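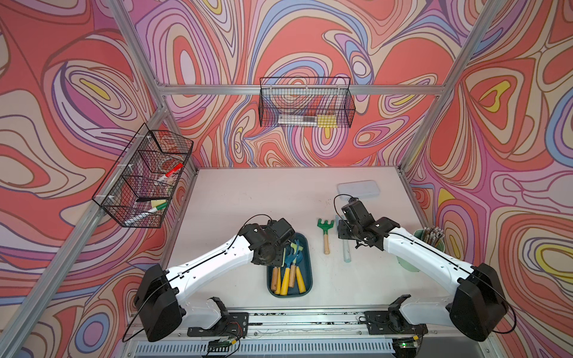
Stimton two-arm cell — equipment budget README

Planning notes for the second cell at Prakside. Read before you ask for money. Copy of the sheet is in the budget folder, tab 2, ignore tab 1 (old quotes).

Status

Cell one: running, paid for. Cell two: approved up to $4,000 for everything that isn't an arm. Arms come out of the Sebastian line, don't put them here. Order window closes end of May.

What the $4,000 has to cover

Extrusion and brackets, cut to length — $609 quoted by Broltov, shipping not in yet
Tabletop, white, same finish as cell one
Wall covering, patterned. Buy one extra roll, seams matter
Front rail and two mounting plates
Wire baskets for the walls
Spare gripper fingers
Task objects (see below)

Lead time on the extrusion is 33 days. So that goes first, evrything else can wait a week.

Task objects
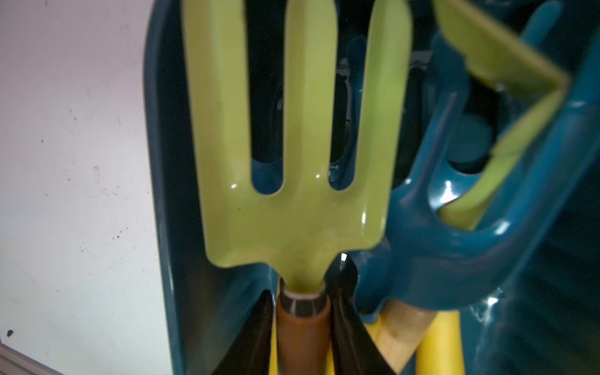
Object spend is the line people forget. Last round it got whatever was left over and we ended up with duplicates of the cheap stuff. This time it gets its own row. Buy tools in sets with the caddy included, not loose. Glossy finishes are fine, we want some — the green fork throws a highlight right off the head and the teal caddy is worse along its curved edges, so budget for a diffuser on the lights if the vision people complain. Get mixed handles too, yellow and plain wood both, they sit close together in there and that's the hard part of the pick. Order 7 sets. Same SKU, one order, or the colors drift between batches.

Consumables

Markers, chalk, pencils, tape, sponges. Treat as monthly, not capital. Finance will bounce it otherwise.

Not in budget

Compute. Floor work. Second set of wrist cameras — still waiting on a quote, dont promise dates.

Known gaps

No number yet for cable management, cell one was done from the parts drawer. Tabletop scuffs and picks up specks, need a replacment cost and how often. Shipping from Broltov, see above.

Changes

Update the sheet first, then this file. If they disagree the sheet wins.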